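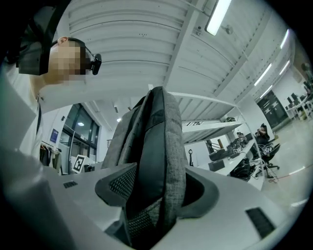 A fabric backpack lasts longer on a rack if it goes up clean, empty and closed. The procedure below covers soft-sided packs up to day size, in synthetic or mixed fabric. Pale gray fabric shows dirt early and gets attention. Heathered charcoal with darker black panels, as on this pack, hides dust until it has worked into the weave, so clean on a schedule and do not wait for a visible mark. The padded back panel takes the most time, as padding holds both sweat and cleaning water.

What you need

Soft brush
Vacuum with a narrow nozzle
Two cloths, one for washing and one for drying
Mild liquid soap, 4 ml in 200 ml of lukewarm water
Branched rack or a wide hook

Step 1. Empty the pack

Open every pocket and leave it open. Turn the pack upside down over a table and shake it twice. Run a finger along the bottom seam of each pocket, where grit collects. Vacuum the main compartment from the top down, then the small pockets.

Step 2. Check the load points

Look at the stitching where the shoulder straps meet the top of the back panel. Pull each strap by hand with moderate force. Thread that moves or lifts should be repaired before the pack is cleaned. Noboru Maruyama at Ebihara uses a box stitch with a diagonal cross for this repair, and it holds well on padded straps. Check the grab loop the same way if the pack will hang from it.

Step 3. Brush and wipe

Brush dry fabric in one direction. Speckled and felt-like fabrics pill if scrubbed in circles. Dip the wash cloth, wring it out fully, and wipe one panel at a time. Do not soak the back panel. Go over each panel again with plain water on the same cloth, rinsed, then press with the dry cloth.

Zippers are wiped closed on the outside and open on the inside. Leave coated linings alone unless they are sticky, in which case the lining is breaking down and soap will not help.

Step 4. Fold or hang

A pack with a stiff back is hung by its grab loop. A soft item with no frame can be folded lengthwise first, with any loose flap turned outward so air reaches the inside of the fold. Keep it narrow and upright so that it does not lean on the next item.

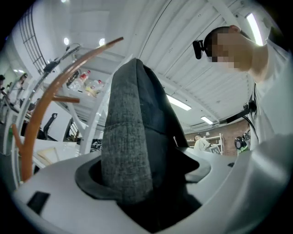

Dark gray knit-type fabric folded tall and narrow, next to a copper-orange rod with short side prongs.

On a branched rack, use the lower prongs for heavier items. Thin prongs leave a dent in padding, so hang by a loop and keep the prong off the panel itself. The Tumeo and Cindura racks we tested both needed felt sleeves on the upper prongs.

Step 5. Dry

Leave the pack open in moving air for 17 hours. Keep it out of direct sun and at least 900 mm from a heater. Press the back panel with a dry cloth at the end. If the cloth picks up moisture, repeat the drying period before closing the zippers.

Revision note, 7/27/18: soap quantity in the supply list corrected by Bohdana Tymoshchuk. A separate page on leather straps will be added in August.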